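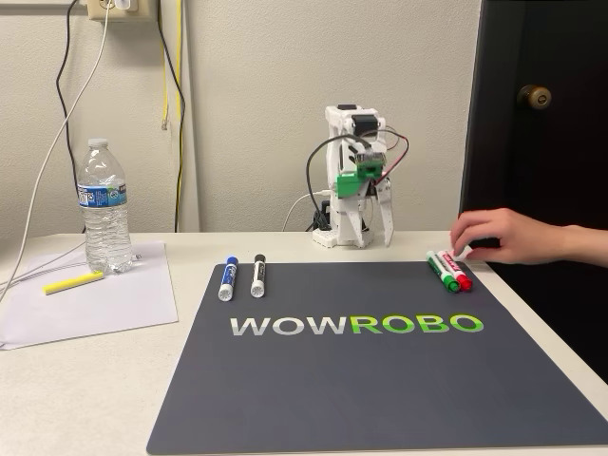
Evening classes in Utdale should not have been moved online for good without asking the people who attend them, according to Naveed Khokhar, whose letter was read out at the start of Tuesday night's council meeting.

Councillors voted to put off a final decision on the adult learning programme until December. The classes stopped in March and had been due to return in the autumn as video lessons only, with the rooms above Okoth Library let to a tenant.

The council says the move would save £29,000 a year. Its report said the rooms need a new boiler and that the lift had been out of use twice over the winter.

Mr Khokhar wrote that he had taken bookkeeping and Spanish at Okoth and would not have finished either course at home. He said several people in his group shared one computer with their children and had no quiet place to study.

A petition against the change had gathered 100 names by the time the meeting began. It was handed in by Custódio Moreira, who teaches the Portuguese class.

"We know we can't all sit in one room in September," he said. "We would like smaller groups when it's safe, and a date to work towards."

The council had planned to use Kunero, a paid video service, for all lessons. Tutors will now be offered 2 training sessions on it in July, and courses already paid for can be finished online or refunded.

Rirnex, the company that wants to rent the rooms, said it was still interested but would look at other buildings in the town.

Enrolment for the autumn term opens in August. Fees will stay the same.

Published 2020-06-17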